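Ovulex Tenant Contact Desk
Repairs and complaints register for housing associations and council landlords

Product code: OV 1572
Supplied by: Olluris, Wysocka House, Uvham
Page last changed: Jul 8, 2018

What it is

Ovulex is a register for landlords who manage social housing. It keeps every report from a tenant in one place, from the first telephone call until the work is signed off. It was made for landlords with up to 1000 homes, who often have a small office and no computer department of their own.

Many of our customers took over the management of their homes from another body. They received the old repair records as paper files, or as several lists which did not agree with each other. Ovulex can read such lists and put them side by side, so that the staff may decide which entry is the right one. The old entry is never deleted. It stays under the address and can be opened at any time.

What is included

Register of homes, with block, floor and entrance
Repair reports, with the date received and the date promised
Complaints, at first and second stage
Safety checks: gas, lifts, fire doors, emergency lighting
Letters to tenants, in your own wording
Reports for the board or for the council's housing meeting
Training at your office, 2 days

How tenants use it

A tenant can report a fault by telephone, by letter, at the desk or on the web form. Each report receives a number, and the tenant receives the same number. When a date is moved, the register asks the member of staff to write the reason, and this reason is printed in the letter. We were asked to make this step optional, but we have kept it – the landlords who use it get fewer second calls about the same fault.

Residents' groups may be given a reading account. With it they see the number of open repairs in each block and how long these have been open. They do not see names or flat numbers.

Technical needs

The register works in a normal web browser. No program must be installed on the office computers. The records are copied each night to a second place, and you may ask for a full copy of your own records whenever you wish, without a fee.

Price and contract

The price depends on the number of homes and is fixed for the length of the contract. The shortest contract is 9 months. If your homes go to another landlord during this time, the contract can go with them, or it can be ended at the close of the following month. Please write to us before you sign anything with the new landlord, as the records must be handed over in the correct order.

New orders which arrive before the end of August are set up in the same season. Later orders are set up after the winter, when the repair teams have more time for training. 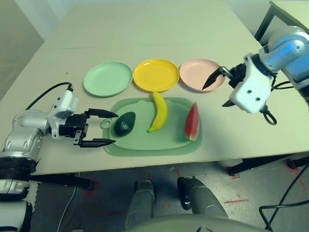

Plates on the table, seen from two places

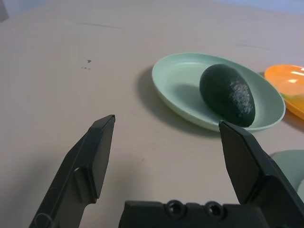
Kazimiera Wieczorek wrote to us that the moving of the old files took longer than she had planned, mainly on account of addresses which had been spelled in three different ways, and that she would advise other landlords to correct the list of homes first and the repairs afterwards. She also asked for the complaint letters to be available in large print – this is now possible under Letters, Settings.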